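Cisley branch library card drive, progress note, October

Quick one, full numbers to follow. 800 new cards out so far against a target of 2000. Slower than hoped, the Bastora schools only came on in the last few weeks. Evening sign-ups at the Plirnen desk going well, mornings dead. Spent so far: printing, bus ads, translated forms. 150 forms came back with no adress, chasing those now. Still need a yes on moving the leftover ad money to postage. Five outreach stops left before the break.

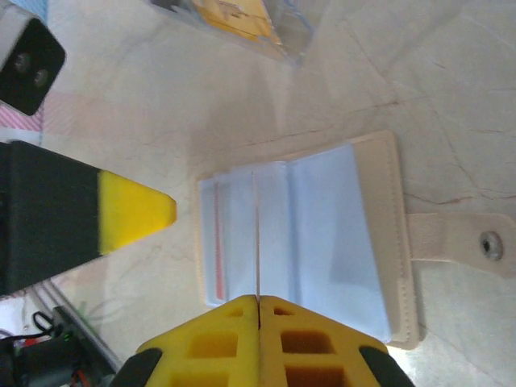

Card holder, open, beige with clear sleeves.

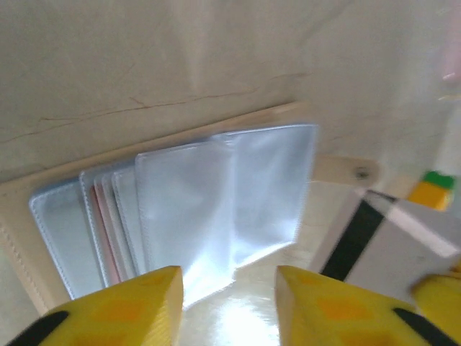

Benjelloun wrote back that the postage move is fine by them, but they want the missing forms sorted first and a split by branch in the next report.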